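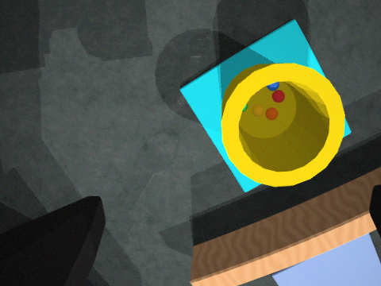 Should a university course in computer security make students learn how to talk to people? I think it should, and I'd give it as many hours as cryptography gets.

I teach the second half of a security degree, the part where they've already had their networks and their number theory and they show up in my room in October thinking the hard bit is over. My half is mostly writing, phone calls and sitting in offices with folks who'd like us to leave. It's not popular at first. One course evaluation just said "why is there so much English in this" and, well, fair enough, there is a lot of English in it.

I got this way because of a bad report, and the bad report was mine. Years ago I did a security review for a shipping outfit called Vinorach. I was very proud of it. It ran to 50 pages, with an appendix, and every single finding was ranked and cross-referenced (I'd even made my own little severity scale, heaven help me). I sent it off and waited to be thanked. When I came back the next year to do it again, I found the same holes, in the same order, with the same default password on the same box in the mail room. The office manager had printed my report and put it in a binder. She'd read the first page, hit the phrase "lateral movement," and figured it was something for the forklift people.

I was annoyed with her for a good week. Then I reread page one and got annoyed with me.

So now my students write one page. They can have all the appendices they like, but the page has to stand up by itself, and it gets read by someone from outside the department before I grade it. Last fall we did this with Trirell, a small payroll company that lets us poke at a copy of their system every year. One team found a really lovely bug. You could change one number in a web address and walk through other people's pay slips, 2371 of them on the test copy. Great find! Their first draft called it "an insecure direct object reference in the document endpoint." Their fourth draft said "any employee can read any other employee's pay slip, and it takes no skill." Guess which one got a phone call back before lunch.

My colleagues have a decent argument against all this, and I don't want to wave it off. Hours are hours. Every afternoon spent on phone manners is an afternoon they don't spend in the lab, and there are already graduates out there who can present beautifully and couldn't read a packet capture to save their lives. I've met a few. One of them tried to sell me something. If I had to pick between that person and a mumbler who knows their stuff, I'd take the mumbler every time.

But I don't think that's the choice we've got. The students in my room can do the technical work, they've passed the exams, and they'll keep picking up the tools on their own because they like the tools. They won't teach themselves to sit across from a tired accountant and listen for 20 minutes – or if they do, it'll be on some poor client's dime, like I did.

And the listening matters more than the talking, come to that. We had a team at a dental practice, Ní Chonaill, who were all set to scold the front desk for sharing one login. Then one of them asked why they shared it. Logging out and back in took so long on those old machines that the line was out the door by nine. So the fix was a faster way to switch users, and it cost the practice less than $100. Without that question they'd have recommended a stern poster.

I keep hearing that we should buy our way around this. The department got pitched a thing called Misen a while ago, an awareness platform, $2000 a year, which sends out pretend phishing emails and gives you a chart of who clicked. The chart was very nice. I asked what you were supposed to say to the people who clicked, and the answer was that they'd be enrolled in a video.

I don't want to train people who enroll other people in videos.

What I'd like, if the curriculum folks ever read this far, is for the client work to start in the first term instead of the last year. Small stuff, a library or a bike shop, half a day each. Let them be bad at it early while it's cheap. And please let me have the room with the working radiator.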